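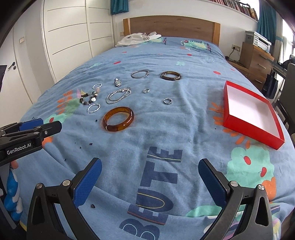
Wimowの塩税は、川の橋で取っていたのか、それとも市場で取っていたのか。
橋で取っていた。市場で取るようになるのは、橋が流されて渡し舟に替わってからのことである。

2022年7月14日

朝から塩の道の続きを読む。昨日はStekovの章の途中で寝てしまったので、同じところから読み直した。Bakker書房の町史は活字が小さく、注がページの下ではなく巻末にまとめてあるため、しおりを2枚はさんで行き来しながら読んでいる。

Stekovは丘の上の町で、塩を運ぶ荷馬車はここで一泊してからWimowへ下った。町史によると、宿の主人は荷馬車を預かるかわりに塩を少し受け取ることが認められていた。金で払わせなかったのは、このあたりで通用する貨幣が何種類もあり、換算でもめたからだという。塩なら量ればすむ。ただし秤のほうでもめた記録も残っている。宿の秤が軽く出るという訴えが町の裁きの帳面に何度も出てきて、しまいには町が秤を預かり、鍵をかけて保管することになった。

Wimowの橋の税は、最初は荷馬車一台ごとに決まった額だった。これだと大きな荷馬車ほど得になるので、商人はできるだけ大きな車をつくらせた。橋板が傷むという苦情が出て、馬の頭数で数えるやり方に変わった。すると今度は橋の手前で馬をはずし、人に押させて渡る者が出た。押す仕事は川沿いの農家の冬の稼ぎになっていたらしい。12月の分だけ支払いの覚え書きが残っていて、押し手への払いはやはり塩だった。

昼は冷やしうどん。午後は図書館に延長の電話をして、あと3週間借りられることになった。予約が入っていないそうだ。

夕方、巻末の地図を写した。StekovからWimowまでの道は今の道とだいぶ違い、谷の北側を大きく回っている。南側には湿地があって、車輪が沈むので避けたと注にある。湿地が干拓されたあとも、しばらくは古い道が使われた。宿も井戸も鍛冶屋も北側にそろっていたのだから、そうなるだろうと思う。地図には井戸の印が細かく打ってあったが、薄紙に写すとにじんで読めなくなったので、そこだけ鉛筆で書き直した。
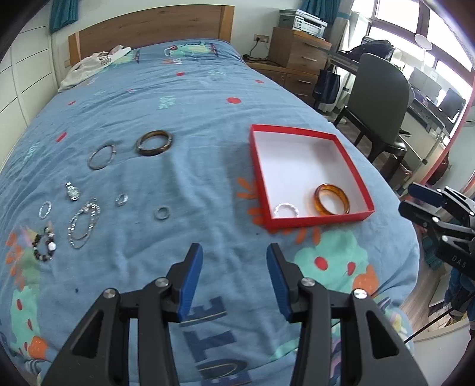

Mukachの倉のこと

夜にMukachの章へ進む。WimowからさらにMukachへ送られた塩は、川岸の倉に入れられた。倉は石積みで、床を地面から上げてあった。湿気を避けるためと、春の増水に備えるためである。床の高さは改築のたびに上がっていて、水がどこまで来たかがそれでわかると書いてあった。

倉番の帳面は200冊を超えるそうだが、町史に引かれているのはごく一部で、どの年のものがどれだけ残っているのかは書いていない。知りたいのはそこなのに、注を見ても所蔵先の名前しかない。引用されている箇所は入りと出の量、それから目減りの量がほとんどである。塩は置いておくだけで減る。どこまでを自然の目減りと認めるかは倉番と町のあいだで取り決めてあり、それを越えた分は倉番の給金から引かれた。引かれた年の翌年に倉番が替わっている例が多い。

わからない点がひとつ。Wimowで税を払った印が、Mukachでもそのまま通用したのかどうか。本文では通用したように読めるが、別の章には着いた先でもう一度払ったとある。時期が違うのかもしれない。橋がなくなる前と後で扱いが変わったとすれば話は合う。町史の年表では橋の流失の年に括弧がついていて、確かな年ではないようだ。

明日は塩税の廃止の章を読む。地図の残りも写す。薄紙がもうないので買ってくること。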